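### 3.2 Floor finish and reported glare

Glare complaints were coded from the April questionnaire, which was returned by 475 households in the Skekness and Aranda blocks. Each complaint was assigned to one of four surfaces: floor, table or worktop, wall, and window frame. Coding was done by the second author and checked by Kevser Dönmez. Where the two codes differed, the item was dropped. This left 1,781 usable items out of 2,033.

Floors in both blocks are tiled throughout. The tiles in the Skekness block carry a printed stone pattern, and the finish varies with the year of supply. Residents often described the floor and the furniture on it together (Figure 4), so a single answer could produce two items. 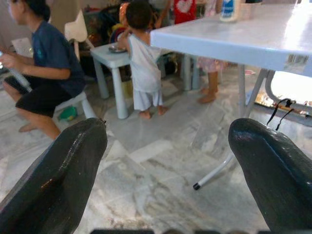
**Figure 4.** Marble-patterned floor tile in gray and white, with part of a light blue plastic table.

Floor items were most common in rooms with one window on the short wall. In these rooms daylight enters at a low angle and travels the full length of the floor – the condition that Gemano's method treats as the worst case. We used that method without change, except that readings were taken at seated eye height as well as standing eye height.

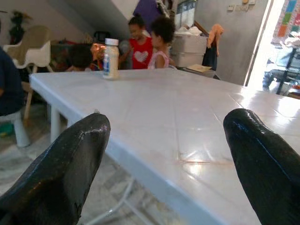
Seated readings were higher in most rooms. The difference was small for matte finishes and large for polished ones, and it did not depend on tile color. Curtains reduced the floor readings but had little effect on those taken at table height, where the main source was often a ceiling lamp.

A follow-up visit was made to 136 homes. Khải Lý repeated the readings in each with the curtains open and then closed, using the Griletti meter set to its slow response. 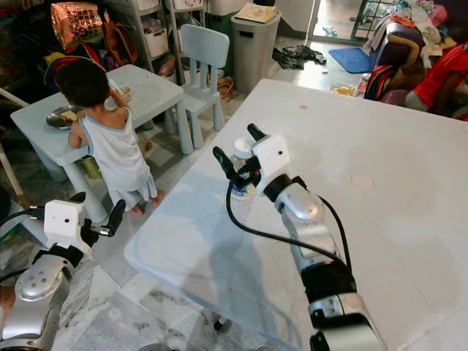
Agreement between the first and second readings was good for floors and fair for tables. Tables are moved between visits, and their position was not recorded in the first round – a limit we return to in Section 5. Wall items were too few to model separately and are left out of Table 3.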